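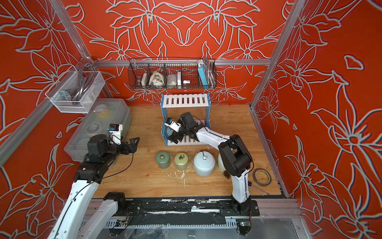 Blue and white two-tier dish rack, with the three canisters lined up in front.

Getting the Most Out of a Two-Tier Dish Rack

I washed up for years with one flat drainer and a damp towel spread next to it, and I really thought that was just how kitchens worked! Then I bought a two-tier rack from the Bevska range for 18 dollars, and I've been a little bit in love with it ever since. A few habits make it work much better, so let me share mine.

Clear the spot first. Pull everything off that stretch of table and wipe it down, edges too. If your tabletop is wood, like the one in the photo, slide a tray underneath before the first wet cup goes anywhere near it.

Start with the bottom tier. Heavy things go down there – mixing bowls, the big saucepan, anything that would make the rack tippy if you put it up high. Lean bowls at a slant so the water runs out of them.

Then fill the top. Cups and small dishes are happy on the slats, upside down, with a finger's width between them. I know it's tempting to squeeze in 2 more mugs (I do it myself when we have company), but they'll still be dripping at bedtime.

Now for the canisters. I like mine in a row in front of the rack, where I can reach the tea without walking across the kitchen. Lids with a ring or a knob are lovely for this, as you can lift them with one hand while the kettle boils. Keep the lids on while you load wet dishes, and leave a little gap so drips don't land on them. If you've just washed a canister, let it dry overnight with the lid off before you fill it again – sugar is very unforgiving.

Once a week, take the rack to the sink and go over the slats with an old toothbrush and warm, soapy water. Rinse it, shake it off, and stand it somewhere airy until morning.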